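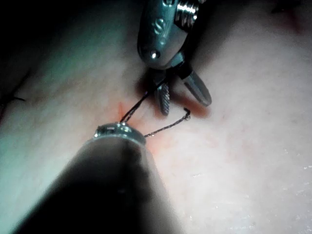

Skernton Children's Hospital, Department of Family Learning

Why do some cuts need stitches?

Your skin keeps germs out and water in. When you get a small cut, your blood thickens at that spot and forms a scab. New skin grows underneath.

A deep or wide cut heals better when its edges are held together. Doctors do this with a thin thread called a suture. Another word for sutures is stitches. Before sewing, the doctor numbs the area with medicine. You may feel some pulling.

Some threads dissolve inside the body. Others are taken out by a nurse, often after around 2 weeks.

While you heal:
Keep the bandage clean and dry.
Do not pick at the stitches.
Tell an adult if the skin becomes red, hot or sore.

Words to know
Suture: thread used to close a wound
Scar: a mark left after healing

Text by Irfan Ansari. Reviewed each February.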